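积木回家:三格收纳盒在玩具角整理中的使用观察
Riddale 学院 居家与生活设计方向 课程项目报告
提交日期:6月20日(星期五)

写在前面

这份报告写的是一件挺小的事:积木玩完以后怎么收。开题的时候我们心里有点虚,因为同一门课里别的小组做的题目听起来都比我们体面得多,有做社区旧衣流转的,有做厨房动线的,还有一组在研究老房子的晾晒问题,轮到我们站起来说"我们想研究收积木",教室里还是笑了一阵的(是善意的那种笑,老师也笑了)。不过做完一整个学期再回头看,我们都觉得这个题目选对了。它小到每天都会发生,又麻烦到几乎每个有小孩的家里都为它拌过嘴。我们在 Ultden 玩具角待的那些下午,听家长们讲起积木,语气都差不多,先叹一口气,然后开始讲半夜光脚踩到的那一块。

项目的经费是课程统一拨的 2,000 元,用在收纳盒、标签纸、几次补买的散装积木和一点茶点上。茶点是给来参加活动的家庭准备的,我们自己也吃了不少,这一点在报销单上写得很清楚。

一、为什么想做这个题目

最早的想法来自三月份的一次参观。课程安排我们去 Ultden 玩具角,那是 Prillton 街区里一个不大的公共空间,附近的家庭可以带孩子来玩,也可以把玩具借回家。那天下着雨,来的人比平时多,孩子们在地垫上玩得很高兴,到了关门时间,场面就有点难收拾了。大人们蹲在地上,一把一把地把积木往一只大箱子里捧,捧得很快,箱子盖上就算完事。第二天早上再打开,红的黄的蓝的混成一团,孩子想找一块长的蓝色积木,只好把整箱倒出来翻。于是地上又是一片,关门时又是一把一把地往里捧。

我们当时就站在门口等雨停,把这个过程从头看到尾,回学校的车上便开始讨论:如果收的时候多花一点工夫,玩的时候是不是就能少翻一点?多花的那一点工夫,孩子愿意花吗?大人愿意等吗?箱子换成什么样的,才会让人顺手就想放对地方?

这几个问题后来就成了我们的研究问题,措辞改过好几遍,意思一直没变。

二、我们先了解到的情况

在动手之前,我们先请来玩具角的家庭填了一张很短的问卷,问卷就一页纸,反面还印了一幅给孩子涂色的积木图,好让大人有时间安心写字。愿意继续参加后面活动的家庭有 14 户,孩子年纪从刚会稳稳走路的到快上小学的都有。问卷问的都是家常问题:家里的积木放在哪里,谁来收,收的时候按什么分,有没有丢过。

答案读下来很有意思。放积木的容器五花八门,有原装的塑料桶,有鞋盒,有洗干净的饼干罐,有一家用的是一只旧的洗菜盆,家长在旁边写了一句"其实最好用,因为孩子自己端得动"。这句话我们在后面的设计里想起过很多次。分类的办法也各有道理。有按颜色分的,有按大小分的,有按"这套和那套"分的,也有完全不分的,理由是"反正明天还要倒出来"。

谁来收这个问题,写"一起收"的很多,可是我们后来在现场看到的情况是,大人收大半,孩子收几块以后就又坐下来搭起来了。我们没有把这一点当作问卷不准,我们自己小时候也是这样的。积木到了手里就想往另一块上面扣,这是很难忍住的。

还有一件事值得记下来。很多家长提到,收拾的时间往往正好撞上一天里最累的那一段,要做饭,要洗澡,要赶着出门。所以一套收纳办法好不好,光看它摆出来整不整齐是不够的,得看它在人又累又急的时候还能不能用。我们把这句话抄在了小组笔记本的第一页。

三、积木和盒子

玩具角原来的积木来源很杂,有捐来的,有街坊搬家时留下的,有几块还留着别人家孩子用圆珠笔写的名字。我们把能拼在一起的、颜色还分得清的挑了出来,洗净晾干,一共 1,030 块,作为这个项目用的积木。挑积木花了我们整整一个周末,洗积木又花了一个晚上(建议后来的同学用网兜,直接放在水池里洗会堵下水口,我们已经替大家试过了)。颜色只留了红、黄、蓝三种。绿色和白色的积木也不少,我们犹豫了很久,最后放在另外的袋子里还给了玩具角,想着先把最简单的情况做明白。

盒子的选择则反反复复改了好多回。下面把几种都说一说,也许对想自己在家试的人有点用处。

第一种是原来的大箱子。优点是快,什么都能往里放,收的时候不用动脑筋。缺点前面已经讲过,找东西的时候只能全部倒出来。大箱子还很深,小一点的孩子整个上半身都要探进去才够得到底,看着让人有点担心。

第二种是三只独立的小桶,每种颜色一只。孩子们很喜欢小桶,喜欢到会提着走。问题也出在这里:红色的小桶经常在红色积木需要它的时候出现在房间的另一头,有一次是在娃娃家的灶台上,里面装着"汤"。三只桶各走各的,收拾之前先要把桶找齐,时间就花在找桶上了。

第三种是带抽屉的小柜子,是从 Tiongson 二手店淘来的,抽屉很好看,我们一开始都很看好它。可是抽屉一次只拉开一个比较顺手,孩子拿着一块黄的、一块蓝的,就得拉开、放进去、推上、再拉开另一个。几个回合之后,孩子就把手里的都放进已经开着的那个抽屉里了。我们觉得这是非常合理的选择,换我们也会这样做。

第四种就是后来定下来的三格收纳盒,白色塑料的,三个格子并排连在一起,上面敞着口,没有盖子。它的样子普普通通,放在货架上大概谁也不会多看一眼,可是在桌面上一摆,用起来很顺。三个格子连着,就不会走散。敞着口,手里拿着什么都能直接放下去。格子之间隔得清清楚楚,孩子低头一看就知道哪一格里是哪种颜色。因为是白色的,放在里面的颜色也显得特别分明。

有同学问过我们为什么不选三种颜色的盒子,红格配红积木,黄格配黄积木,那样不是更一目了然吗?我们也想过。后来没有这样做,有一部分是价钱的缘故,另外也是想给孩子留一点自己决定的余地。哪一格放哪种颜色,可以每次重新商量。这个商量的过程后来成了整个活动里最热闹的一段。

四、活动是怎么安排的

每次活动分成两段,前一段自由玩,后一段收拾。自由玩的时候我们基本不插手,只在旁边看着,偶尔被派去当顾客、当火车乘客或者当一棵树。收拾的时候,我们把收纳盒摆到桌子中间,积木在盒子前面散开,然后由孩子来决定三个格子怎么分。

桌上的布置我们讲究过一阵。最开始桌上只有积木和盒子,干净是干净,可看着有点像考试,孩子坐下来以后会先看大人的脸色。后来我们试着让桌子更像家里的桌子,有花,有罐子,有一两样厨房里的小东西,气氛就松快多了。而且家里收拾东西的时候,桌上本来就不会只有积木,总还有些别的物件在旁边,孩子得学着分辨哪些要收、哪些就让它留在那里。这一点在开题时完全没想到,是做着做着才长出来的。

收拾的规则只有简单的几条,写在一张卡片上贴在墙边:

先说好哪一格放什么颜色。
一块一块放,不着急。
拼在一起的先拆开,拆不开的请大人帮忙。
桌上不是积木的东西,不用放进盒子里。
放错了可以换。

最后一条是后加的。有个孩子把一块蓝色的放进了黄色那一格,旁边的大孩子立刻大声指出来,场面一下子有点僵。我们当晚就把"放错了可以换"补到卡片上,下一次活动时还特意自己先放错一块,再慢悠悠地换过来。

每次活动我们安排 2 名组员在场记录,一个记时间和顺序,一个记孩子和大人说的话。记话的那份笔记后来读起来最有味道,可惜很多内容和研究问题没有关系,只能割爱。比如有一段很长的讨论,关于橙色到底算红色的亲戚还是黄色的亲戚,双方都很有理由,最后以吃饼干告终。

五、观察到的一些事

先说顺序。我们原以为孩子会把一种颜色全收完再收下一种,大人多半是这样做的,因为这样不用来回想。孩子却很少这样。他们多半从离手最近的那一块开始,是什么颜色就放进什么格子,然后再拿旁边的一块。看着好像没有章法,其实手移动的距离很短,一会儿工夫面前就空出一小片来。空出来的这一小片很要紧,孩子看见桌面露出来了,会有一种"我做成了一点"的样子,接着就更愿意往下收。

大一点的孩子会先把积木在桌上推成三堆,再一堆一堆地放进格子。这样多了一道手续,但是放的时候很痛快,可以两只手一起捧。有几位家长觉得这是多此一举,我们倒觉得不妨让他们推,推堆的时候孩子会自己发现有没有混进去别的颜色,等于顺手检查了一遍。

再说大小。颜色虽然只有三种,积木的个头却不一样,有长条的,有方的,还有很小的一点点。小块最容易被漏掉,尤其是躲在大块底下或者紧挨着同色的大块时,一眼扫过去就连成了一片。我们后来养成一个习惯,收到差不多的时候请孩子弯下腰,把眼睛放到和桌面一样高的地方看一看,还有没有"趴着的"。孩子非常喜欢这个环节,往往什么都没有了也要再看一遍。

叠在一起的积木也值得说一说。两块同色的压着放,拿的时候常常只带起上面一块,下面那块被碰得滑开了,这倒没什么要紧。麻烦的是扣得很紧的两块不同颜色,孩子拆不开,又不愿意求助,就会整个塞进其中一格,有时还会说出一番道理来,说它"一半是红的一半是蓝的,所以住哪里都行"。我们没有硬性规定,只是请他们在拆不开的时候举起来给大人看。到后来,举起来这个动作本身变成了一种炫耀,谁手里有拆不开的积木,谁就很有面子。

格子的先后也有讲究。三个格子里,中间那一格离身体最正,很多孩子会本能地把第一块放在那里,不管之前商量的是什么。右手用得多的孩子则更偏向右边那一格。我们试过让孩子把最喜欢的颜色安排在最顺手的那一格,效果不错,他们会觉得这是自己给喜欢的颜色挑的好房间,放的时候格外认真。至于少数用左手的孩子,只要把商量的权利交给他们,问题自己就解决了,根本用不着我们调整盒子的方向。

还有盒子放的位置。摆在积木后面和摆在积木旁边,用起来感觉很不一样。摆在旁边时,孩子得侧着身子放,坐久了会累,袖子也容易把桌上的积木扫到地上。摆在正后方,中间留一点距离,积木在近处,盒子在稍远处,手往前一送就到了。距离又不能太远,远了小孩子会站起来扔,扔的准头大家可以想象。

六、桌面布置

关于桌上放什么、怎么放,前后改动最多,把后来采用的样子写在这一节里,方便以后想接着做的同学参考。

桌面是棕色带白纹的大理石纹样,颜色偏深。红、黄、蓝三种颜色落在上面都很清楚,黄色尤其跳得出来。我们在宿舍的浅色书桌上也试过,黄色的小块就没有那么显眼。背景是浅灰色的墙纸,印着深一点的灰色草叶,安安静静的,不会和积木抢眼睛。三格收纳盒放在桌子中央,积木散在盒子前面,后面靠墙的地方放一只小罐子和一盆假花,左后方放一把棕色的漏勺。
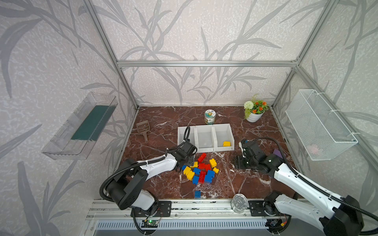 图1 三格收纳盒与散放的红、黄、蓝积木,右边一格里有一块黄色积木

罐子和花盆都靠后放,收积木的时候不会碍着手。那盆花是白色圆盆,绿叶中间有小小的橙色花,还有一朵毛茸茸的白色绒球花,孩子们都要伸手摸一下才肯坐好。漏勺是从厨房角借来的,放在左后方,和积木隔着一段距离。按照卡片上的第四条,这几样东西都不用收进盒子里,收拾完了它们仍旧留在桌上。有一个小朋友坚持认为漏勺也应该有一个格子,我们觉得她说得有道理,可惜盒子不够长。

积木散开的时候,我们有意不把它们摆得太匀。几种颜色混着,有的挨着,有的叠着,有的半立起来,大块小块也掺在一起,这样更接近玩过以后的真实样子。早期有一次我们图省事,把三种颜色排得整整齐齐让孩子来收,结果很快就收完了,可是从里面什么也看不出来,那一次的记录后来没有用。

格子怎么对应颜色,记录时一定要写清楚。我们吃过亏,有两页笔记只写了"左""中""右",没有写是从孩子那一面看还是从记录的人那一面看,回来以后谁也说不准。后来统一从坐在桌前收积木的人那一面写,并且在第一块放下去之后就记一笔,因为第一块放在哪里,往往就把后面的也定了下来。

七、家长的反馈

活动后半段,我们把收纳盒借给愿意试试的家庭带回去用,回来时随便聊聊,不做正式访谈。家里的情况比玩具角复杂得多,得到的反馈也就更杂一些。

有人喜欢它敞着口,有人嫌它敞着口。喜欢的说随手就能放,嫌弃的说家里养猫,猫会把爪子伸进格子里一块一块往外捞,捞出来还要推到沙发底下去。我们对猫的问题没有准备,只好建议晚上在盒子上盖一块布。

有人说三格不够。家里的积木颜色多,三格分完还剩一堆不知道往哪里去的。这家后来自己想了个办法,两格放常用的颜色,一格放"其他",用得很顺。我们觉得这个办法比我们的更适合家里,已经写进给玩具角的建议中了。也有一家把颜色完全丢开,一格放长的,一格放方的,一格放小的,因为孩子搭房子时找的是形状。这提醒了我们,按颜色分对学认颜色的孩子很有帮助,对已经搭得很熟练的孩子,也许按形状分更省力。

还有一位家长讲了一件让我们高兴了很久的事。她说孩子吃饭时把盘子里的胡萝卜、豆子和米饭推成了三堆,推完很满意地看了看,然后从豆子开始吃。这当然不能算研究结果,可是我们还是想写在这里。

至于收拾时的争吵有没有变少,大家的说法不一样。有的家里确实平静了些,有的家里换成了吵谁来决定格子的颜色。我们如实记下来,不做判断。

八、做得不够的地方

第一,参加的家庭都是自己愿意来的,本来就对收纳有点兴趣,或者孩子本来就坐得住。那些最为积木头疼的家庭,恐怕正忙得没有空来参加。

第二,我们没有很好地记时间。开始时打算每次都从第一块记到最后一块,可是中间总有孩子要上厕所,要喝水,要给大家看他刚搭好的恐龙,恐龙一看就是好一会儿。这些时间要不要算进去,组里意见不一,后来记的人各按各的习惯,几次的数字放在一起就没法比了。所以这份报告里没有写收拾快了多少,写出来也是靠不住的。

第三,三种颜色太少了。前面说过这是为了简单,但也因此避开了最难的一部分,像深浅两种蓝该不该放一起,褪了色的红算不算红,都没有碰到。如果有下一届的同学愿意接手,我们很希望能把绿色和白色请回来。

第四,盒子的深浅没有比较过。我们只用了一种深浅的三格盒,格子再浅一些会不会更容易看见底下的小块,再深一些会不会一次装得更多,都还不知道。

九、给玩具角的建议

按照课程要求,项目结束时要给合作单位留下一些能直接用的东西。我们留给 Ultden 玩具角的有收纳盒、那张规则卡片的可擦写版,还有洗好的积木。建议写得很短:

收拾前先留出一小段时间,让孩子把手里正在搭的东西搭完,哪怕只剩最后几块。突然喊停,后面怎么收都不痛快。

收纳盒摆在积木的正后方,不要紧贴着,也不要太远,以坐着伸手能放到为准。

格子的分法每次让孩子决定。家里积木颜色多的,留一格给"其他"。

桌上可以有花,有罐子,有别的日常物件,靠后放就好。

最后请孩子弯腰看一看桌面,再看一看桌子底下。

搭得特别好的作品不必当天拆,可以在窗台上留一晚。窗台上的作品第二天由原作者自己拆,别人不要代劳(这一条是孩子们强烈要求写进去的)。

十、一点感想

写到这里篇幅已经超了,老师大概又要在页边画波浪线。不过还是想多说几句。学期开始的时候,我们总想着要做出一个新的盒子来,草图画了很多,有带滑道的,有能折叠的,还有一款打算做成小房子的样子,屋顶可以掀开。后来一张也没有做成实物,用的就是店里随便能买到的三格收纳盒。有一阵子大家挺泄气,觉得设计方向的项目却没有设计出东西。是在玩具角待得久了以后,这种泄气才慢慢淡下去。我们花的心思都到了别处,到了盒子放在哪里、谁来说第一句话、放错了怎么办这些地方。

也要谢谢来参加活动的每一个家庭,谢谢玩具角把靠里的那张桌子一直留给我们用,还有 Tiongson 二手店,抽屉小柜子后来虽然没有派上用场,店里还是很爽快地让我们退掉了。剩下的标签纸和散装积木已经装好放在课程储物架的下层,规则卡片的底稿也在同一只袋子里,下一届的同学需要的话可以直接拿。

附:活动规则卡片修改记录

第一版只有三条,字太小,孩子看不到,大人懒得看。
第二版加了图画,把"拆不开的请大人帮忙"画成一只举起来的手。
第三版加上"放错了可以换"。
第四版加上关于桌上其他物品的一条,并把卡片从桌面移到墙边,因为放在桌面上时有孩子想把它也收进格子里。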